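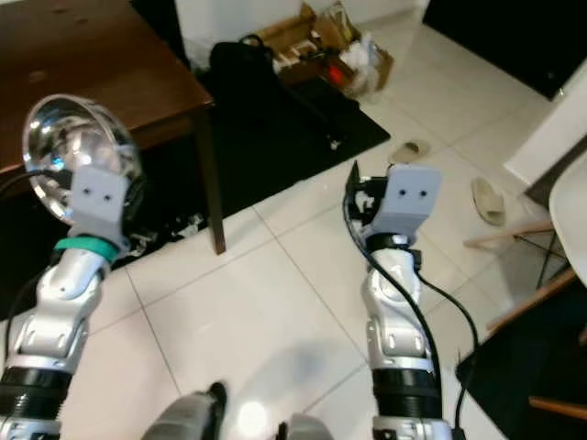
Friday, and I am writing this with my feet up and a mug of tea going cold, because I need to get it down before I start telling it as a funnier story than it was. The left arm has been losing its grip again. Mervyn Sugden and I gave the whole day to it, and I can say now that it's the same fault we had in November, only ruder. We've gone back to the steel bowl for the hold tests, tipped up on its side in the left gripper so that the shiny inside faces out, and I do like it for the job, even if it throws the whole room back at me in bright bent patches. The right gripper got no work at all, poor thing. My beige slippers stayed out on the tiles all day too, and I padded about in thick socks like a child on a snow day.

Anyway, the fault. The log says the gripper let go 33 times in 300 holds, and not one of those came with a warning. The force reading sits there as calm as you please, and then the fingers simply relax. Mervyn was sure it was the Zernero driver board, and he may yet be right, but I keep coming back to the cable. When the wrist turns past a certain point the numbers go jumpy for a moment – error 596 every time, and the manual from Skallia gives that one a single line, "communication lost," and wishes you luck.

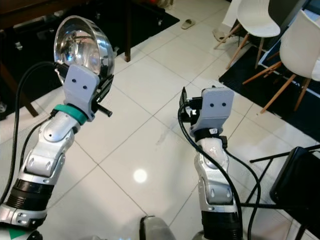

What bothers me more is what happens after the error. The arm ought to stop where it is and keep hold. It opens instead, and the next move starts as if all were well! I had my hand in there this morning, reaching for the bowl, when the arm swung back toward me. It only brushed my sleeve, and it was down at 50 percent speed, but my heart went like anything and I sat on the floor for a bit. Mervyn was very kind about it and made toast.

So the new rule is that the stop button gets pressed before anyone reaches in, me included, however small the errand. I've written to Aaltonen to ask for a spare wrist cable and to find out whether the open-on-error setting can be changed. Until they answer we're holding nothing heavier than the bowl, and the Vuresport visit will have to wait, which I dread telling them. I'll call after breakfast.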